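Ticket: Tapsell dehumidifier, 2 liter tank, shuts off early
Opened by: Ingeborg Wallner
Status: open, waiting on Sturdale

The "tank full" light comes on after 30 minutes and the unit stops. The tank has maybe a finger of water in it. I emptied it, wiped the float, put it back. Same thing 4 times.

First reply from Sturdale support said to clean the filter. I don't see what the filter has to do with a tank light, but I cleaned it. No change.

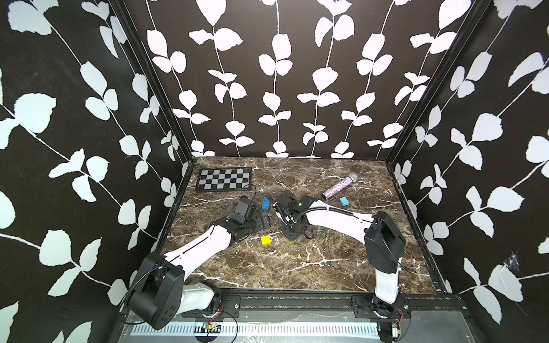
Second reply said the room may be too cold. The display reads 17 C and the manual says it works down to 5. I asked which one is wrong and got a link to the same manual.

Update, January: unplugged it overnight as told. It ran all morning, so support marked this solved. By 2 p.m. the light was back on. Reopened.

Pushing the tank in hard on the left side turns the light off until I let go. To me that sounds like a bad switch. Support now wants me to buy a new tank first. I'd like someone to explain why before I pay for it.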